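主题：Re: 机器到底能不能洗衣服了？
日期：2025年6月
列表：家务自动化讨论

上一封里是这么写的：

> Drokura 那边说洗衣已经算解决了，叠衣服才难。我看他们的演示，
> 从筐里拿到滚筒里，一气呵成。诸位有自己跑过的吗？
> 另外想问一句，关门这一步大家是怎么处理的，还是干脆让人来关？

我们跑过，说一下情况。

从三月开始，我们在 Stovalcombe 的测试间里做滚筒洗衣机的装取，一共跑了755次。放进去这一半不难，衣物团成什么样都能塞，掉在门口的再捡一次就行。取出来差得多。湿衣服会贴在筒壁上，也会互相缠住，一只袖子挂着另外三件，拉力一大程序就停了。755次里有300次需要人过去帮一把，大部分都在取衣这一段。

光线也是个麻烦。深色机身反光厉害，筒里的颜色又和外面完全两样，按外壳调好的曝光，到了筒里就不准。Quiambao 的深度模块遇到这种亮面会出现空洞，我们只好在进筒之前重新取一次景。 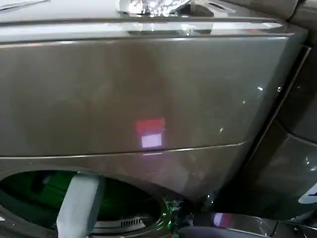 深灰色滚筒洗衣机，近看。筒内呈绿色，机身面板上有反光。

关门的问题：我们让机器自己关。推到快合上时改成慢推，听到扣上的声音再松。门封里夹了布边的话，它自己发现不了，这一项目前还是靠人看。

倒洗衣液没有做。选程序做了，旋钮式的比触摸式的好办，触摸面板常常按了没反应，要再按。

至于车间里的活，Flandeo 有个工位让机器给数控床子上下料，连续做了2,000件，中途停得很少。不过工件是硬的，每次都在同一个位置，和一筒湿床单没法比。拿那边的成功率来推家里的情况，我觉得不合适。

所以回答原来的问题：装衣服可以，取衣服还不行，至少我们这套不行。下一步换软一点的指尖再跑200次，只跑取衣，结果出来后发到列表上。

谁手里有湿毛巾缠绕的数据，格式不限，请直接回信。

Stovalcombe 测试间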